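**Value chain vs. capability map for a 4-site repair business**

**brunton_ops** – Mar 2, 2026
We refurbish office desktops at four sites. Management wants a value chain analysis before the October plan. I think a capability map fits better.

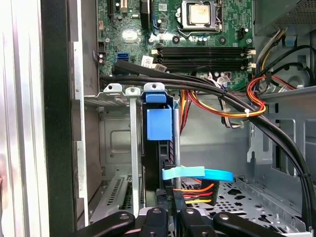
**zatier9**
Value chain first. You need cost per step before you rank capabilities. Take a board with four empty memory slots and no cooler on the processor: each part to fit is a cost line.

**erkon_k**
Disagree. At 800 units a month the step costs barely differ between sites. Skills do.
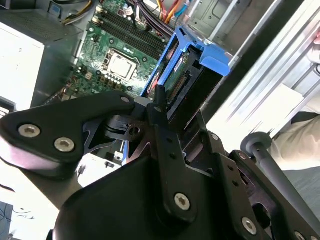

Map those, then cost only the weak ones.

**zatier9**
Barely differ by whose numbers? Post them.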